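Abro hilo sobre el método Ovatgate de doblar ropa, ese que promete «armario resuelto en una tarde». Llevo desde noviembre oyendo hablar de él y sigo sin creérmelo.

Primero el precio: 988 pesos por el curso, y la tabla de plegado Trornivby va aparte. Por una tabla. Para doblar camisetas. Mi madre usaba la cama y le salían unas pilas que daba gusto verlas.

La lección uno se titula «prepara el suelo». Según ellos, hay que despejar la habitación entera antes de tocar una sola prenda, o la cabeza no descansa.

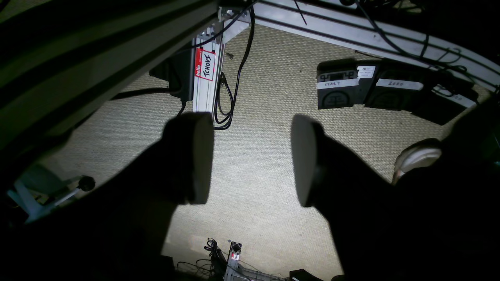 El curso le dedica un capítulo completo a la energía de las alfombras, y ni una línea a lo que se acaba clavando en el pie. A mí la energía me da igual. Me preocupa más el tornillito suelto sobre el tejido claro, al lado de los cables, que ahí se ve porque le da la luz. En una alfombra de pelo largo lo encuentras descalzo y de noche.

Danang Goh me escribe que exagero, que a él le cambió la vida. Danang, a ti también te cambió la vida la freidora de aire.

Sigo. Lección 2: «la prenda tiene que caer con intención». Lo dicen así, tal cual, con música de piano de fondo.
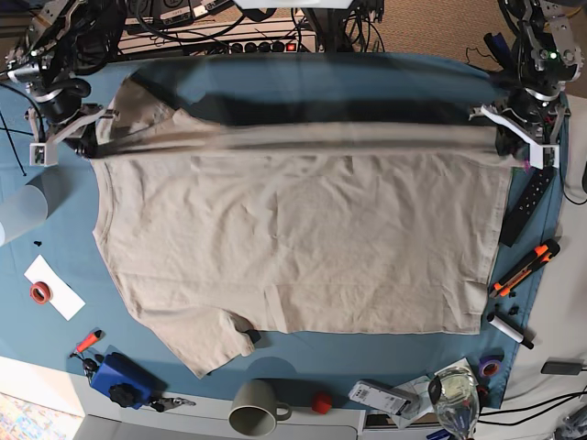

El truco de coger la camiseta por las dos esquinas y extenderla lo conoce cualquiera que haya tendido una colada. Ovatgate lo llama «caída consciente» y asegura que con eso te ahorras la plancha. Pues miren el algodón beige sobre la mesa azul: arruguitas finas por todo el cuerpo. Extender no es planchar, por muy despacio que respires.

Y las mangas, que son lo que estropea el doblez, se las despachan con un «acompáñalas hacia dentro». ¿Cuánto hacia dentro? Misterio. Supongo que viene en el curso avanzado.

Los pantalones tienen módulo propio, más largo que el de las camisas. Pliegue por la costura, pliegue por la rodilla, y a la caja Ngui (que también venden, claro).
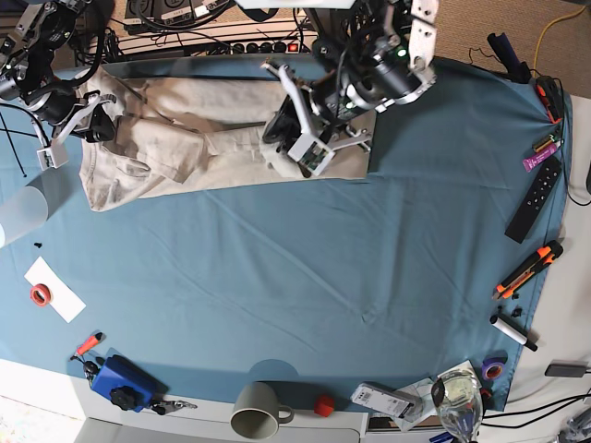
Pantalón beige, extendido sobre la tela. La taza, tumbada.

Lo de doblar en tres para que se queden de pie en el cajón sí lo compro, pero eso circula gratis desde hace años. En mi cajón aguantan de pie hasta que saco uno. Luego se caen todos en fila, como borrachos.

Me preguntan por la superficie. Ellos insisten en una base rígida y lisa, a poder ser la suya. Yo digo que una tela encima de la mesa sirve igual y que además la camiseta patina menos.

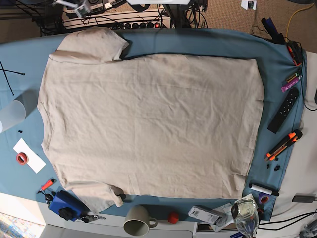
Otra cosa que me chirría: el doblez boca abajo «protege el estampado». ¿Y si la camiseta es lisa? Entonces, según el foro, protege la forma. Siempre protege algo, qué casualidad.

El foro, por cierto, tiene 1,844 mensajes y casi todos son fotos de cajones recién ordenados. Yo quiero ver esos cajones el sábado siguiente.

Alguien dirá que me lo tomo muy a pecho. Puede. Pero acaban de anunciar una app con Neltel para recordarte que dobles, con suscripción mensual, y hasta ahí llegué.

Mi nota es un 5 y me parece generosa. Se la lleva entera el pliegue en tres.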